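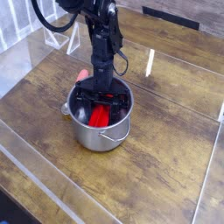
Workshop tips: Living with a loading cell on the packing bench

By Gergely Kiss
April

At Oltodholm we refurbish and pack kitchen sets for rental kitchens. Until last year every pot was filled by hand. One arm now does the placing, and three people who used to fill pots do other things on the same bench. The notes below are for small shops considering the same step. They cover the bench and the people at it. Programming is a separate subject.

Set the bench height for the person

The arm tolerates any height within its reach. The operator does not. We lowered the bench by 3 inches after the first month, when the job changed from standing and filling to checking and clearing. Clearing a misplaced part means leaning over a panel, and a shoulder notices that by mid-afternoon.

Keep panel edges clean. Clear acrylic picks up fingerprints along the top, where people rest their hands while watching. Use a damp microfiber cloth and a drop of dish soap. Glass cleaner with ammonia will craze acrylic over time, and a crazed panel has to be replaced before anyone can inspect through it.

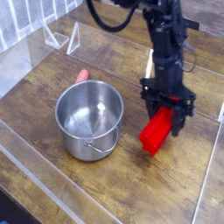 Reading time: 3 min

Give the part some clearance on the way over

A block carried low travels a shorter path, but it has to come up before it meets the pot. Set the lift height from the tallest rim you run, then add a finger's width. When we changed from shallow pans to straight-sided pots, Andor Vincze rewrote the lift value on a strip of masking tape and stuck it to the bench leg. It is still there, and it is still the first thing the evening shift reads.

Wire bail handles need a rule of their own. Fold them down on the same side every time, before the pot goes in. A handle left standing is the most common stop we log. Folding handles takes up part of a job that used to be called packing and is now called staging on the rota.

Use soft parts for trials. Hard parts dent thin steel, and a dented pot cannot be rented.

Rewrite the job sheet before the arm arrives

We did this late. For six weeks the sheet still said "fill pots", with a target of 400 a shift, and people were being measured on work they no longer did. The current sheet lists staging, visual check, clearing and restocking. The shift target is still 400 sets, but it belongs to the bench as a whole - no single name is written against it.

Rotate the check. Watching a repeated motion dulls attention faster than filling pots did. We switch places up to 11 times a shift, at natural breaks such as an empty tote. Ferkberg, who supplied our racking, suggested a timer. We tried one and took it down.
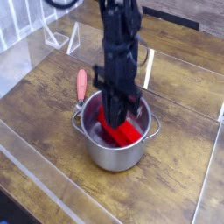 Staging errors are the ones that people still own, so most of our training time goes there. New staff learn the pot first: where it sits, which way the handles face, what may stand close to it. Utensils are the usual argument. A pink-handled one leaning on the left rim, by the handle, is fine with us as long as the gripper comes straight down and the block lies clear of that side. Move it to the side the arm approaches from and it becomes a stop. Mark the permitted side on the bench with a paint pen, and go over the mark when it wears.

Keep one hand-packing station. Ours handles odd sizes and returns, and it keeps the skill in the building. It also gives people who dislike the checking job somewhere to go for half a shift - two of ours asked for that in writing.

For cable loops on the arm, check for rubbing when you wipe down the panels. Power off first.

Comments

Skatance: We run something similar for lunch tins. Agree on the job sheet. Did pay grades change when packing became staging?

Gergely Kiss: Same grade, new title. The review is in progress.

Kovács: Paint pen wore off in a week on our laminate. Vinyl dots lasted longer.

benchdog: What soap do you use on the acrylic? Ours leaves streaks.

This site uses cookies to remember your preferences. Accept / Manage settings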